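Big Blocks, Old Table, and One Very Long September

Print this post | E-mail this post to a friend

I have been promising a post on the block situation for weeks, and my sister has started asking about it by text, so okay, okay, I'm doing it!

If you missed the last one, the short version is that we inherited a ridiculous quantity of toy building blocks. The big chunky kind, for small hands. They came from three different families on our street (word got out that I'd said yes once) and they arrived in grocery bags, a pillowcase, and one cracked laundry tub that I would not let past the back door. My kids are at the age where they'll dump anything that can be dumped, so for a while I had blocks in the bathtub, blocks in my boots and one block in the freezer, which I found when I was looking for peas.

So September was the month of getting it under control. I can't say it went fast.

The washing

I started with the washing, mostly because some of the blocks were sticky and I didn't want to think about why. I'd read that you can run them through the dishwasher in a mesh bag, and you can, but the studs that are hollow on top fill up with water and then tip it all down your sleeve when you pick them up. Ask me how many times I did that before I started shaking them over the sink first.

After two dishwasher loads I gave up and went to the tub. Warm water, a squirt of dish soap, an old toothbrush for the insides. My son helped for the first part and then went off to watch something. My daughter helped the whole way through, if you count putting clean ones back in the dirty water as helping.

Drying is the part I'd do differently. I laid them on towels in the hall and they took forever because the insides hold on to the wet. Next time I'm standing them studs up on the oven racks (oven off, obviously, racks pulled out and set across the tub). Tamara Kravets, who some of you know from the comments, told me she does hers outside on a window screen laid over two chairs. I love that, but we have squirrels with no manners.

The counting, which I regret

I know, I know. But one of the moms wanted to split the set later on, and she asked how many there were, and I thought it would be a nice rainy afternoon thing. There are 1,597. That's everything, including the wheels and the little window pieces and a giraffe that doesn't belong to any of it. I'd have been happier not knowing.

What I did get out of the counting is that we have 157 of the small ones with just two studs, and those are the ones they fight over. Every single tower needs them, apparently. They fill the gaps, they make the noses on animals, they're the "french fries" when we play restaurant. The long ones just sit there waiting to be floors.

Sorting by color (don't) or by size (maybe)

I did color first because it looks so pretty. Everyone does color first! I had a whole row of bins in rainbow order and I took about a hundred pictures of it and it lasted until lunch. Kids don't build by color, or mine don't. They want "a long one" or "a baby one," and when all the long ones are spread through a rainbow, they dump the rainbow.

So now it's size. Small two-stud ones in one bin, the medium squares in another, the big long ones in the deepest bin, and a fourth for wheels and people and that giraffe. The bins are the Skuvarden ones, the low type with the cutout handles. I had 11 of them stacked in the closet from the great pantry project that never happened, so I felt very thrifty using four. The leftover ones went back in the closet, where I'm sure they'll be fine for another few years.

I did try labels. I drew a little picture of each block with a marker and taped it on. My daughter peeled them off in one morning and stuck them to the dog, so we're label free again.

The table

You'd think the floor would be the natural place for blocks and it is, until you're walking to the kitchen at 6 a.m. with no shoes on. I've been a convert to table building ever since we had a playdate at the Kassab place, where they do all of it on one big table and sweep the leftovers into a box at the end.

What sold me was the wood. It's a reddish brown with a lot of swirl in the grain, and it's got scratches all over it, and it still looks great to me. I had been shopping for one of those smooth white play tables (Nidow makes a cute one and I had it sitting in my cart for ages) and I can just imagine how a white one would look after a week with us. A scratched brown table only looks a bit more like itself. And the bright colors show up so well on it – yellow and orange on that red wood is about the happiest thing going.
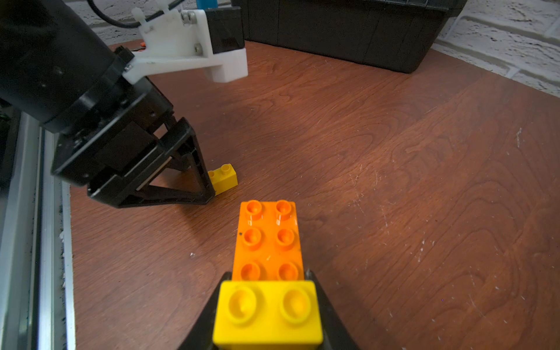

What we build when we're tired

By five o'clock I have no imagination left, so I keep a few tiny builds in my back pocket.

A duck. Long one for the body, little yellow one on the end for the head. My son says it's a bus. Fine, it's a bus.

A staircase for the giraffe. Start with long ones and keep stepping back by one row until you run out or somebody cries.

The tall, tall tower. We set the timer on the stove for 30 seconds and see how high it gets. The record is taller than my daughter, and it came down on the dog, who has had a hard fall all around.

"Which one is hiding?" Put a few blocks on the table, eyes closed, take one away. I thought this was going to be too hard for the little one and she beats me at it.

I still need to figure out where the bins live in winter, when the folding table for the puzzles comes out. Studora has a rolling cart that might go under our window if I measure right, and I never measure right. If you've got one, tell me how wide it is with the wheels on, please!

Oh, and if the giraffe is yours, he's on my kitchen windowsill.

Print this post | E-mail this post to a friend

Contact | Copyright, all rights reserved | Back to top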